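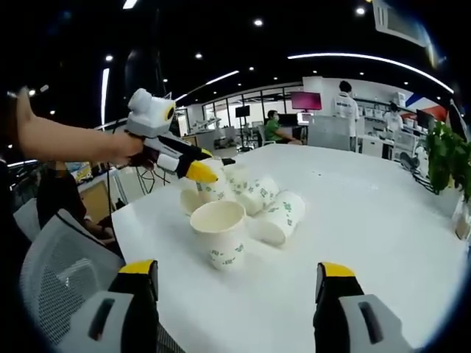 Five paper cups on a white office table.

Rima Awad started collecting other people's potato peels with a hand cart and a set of lidded buckets. The service is now called Girkia, and it picks up food scraps across the Camow side of Plunimlow and turns them into compost. Her business partner, Tamer Jaber, joined in May, when the route had grown too long to walk.

"I had 13 households and a cart with a bad wheel," Awad says. "Tamer had a van. That was most of the interview."

Jaber worked in produce delivery before this and says he got used to seeing full crates of lettuce go into the trash. "You'd drop off the new order at the back door and the old order would be in the dumpster next to you," he says. "I did that for years and didn't think much about it. Then I started weighing what we threw out at home and I was embarrassed."

Girkia charges a monthly fee, swaps each full bucket for a clean one, and takes the scraps to a rented lot behind Akl, a plant nursery at the south end of town. The nursery gets part of the finished compost in place of some of the rent. The rest goes back to customers who want it, and Awad says many of them do not.

"People in apartments ask me what they're supposed to do with a bag of compost," she says. "I tell them they can leave it with us. We have a list of school gardens that will take it."

The pair weigh every load on a platform scale at the lot and write the number in a notebook. The total since Jaber joined stood at 2641 pounds when we spoke.
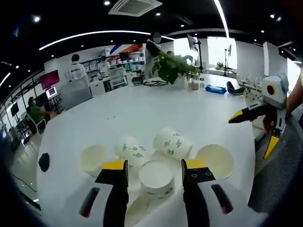
Sorting takes up more of the day than driving does. Home customers mostly send what they should, Jaber says, but the small businesses on the route are harder, and he finds fruit stickers, rubber bands and tea bags with staples in them. Paper cups are the most common mistake. A white cup with a little green printing on it looks like something that ought to break down, and people drop in whole stacks of them, but many paper cups have a thin plastic lining and Girkia does not take any. "If I have to stop and check each one, I'm not making compost," he says.

Awad has rewritten the instruction sheet more than once. The first version ran to two pages. The current one fits on the bucket lid and tells customers to put in fruit, vegetables, bread, coffee grounds and eggshells, and to leave out everything else.

"We used to say yes to napkins," she says. "Then we got napkins with everything wrapped inside them - forks, gum, a set of keys one time. The keys went back to their owner."

Meat and dairy are also off the list. The piles at the lot are turned by hand, and Awad does not want to draw rats. She has asked for quotes on an enclosed system, but the prices so far have been more than the two of them can pay.
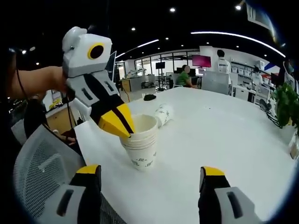 Stacked paper cups, with a single cup on its side behind them.

Winter slows things down. The piles cool at the edges and Jaber covers them with old carpet and straw. Pickups continue through the holidays, with a break on 29th December so the van can go in for brakes.

Both still have other work. Awad does bookkeeping in the evenings, and Jaber drives for a bakery early in the morning. They would like to drop one of those jobs next year, and they have not agreed on whose.

"She says mine, because I fall asleep at lunch," Jaber says.

New customers in Camow can sign up at the Akl counter. There is a short waiting list for streets north of the river.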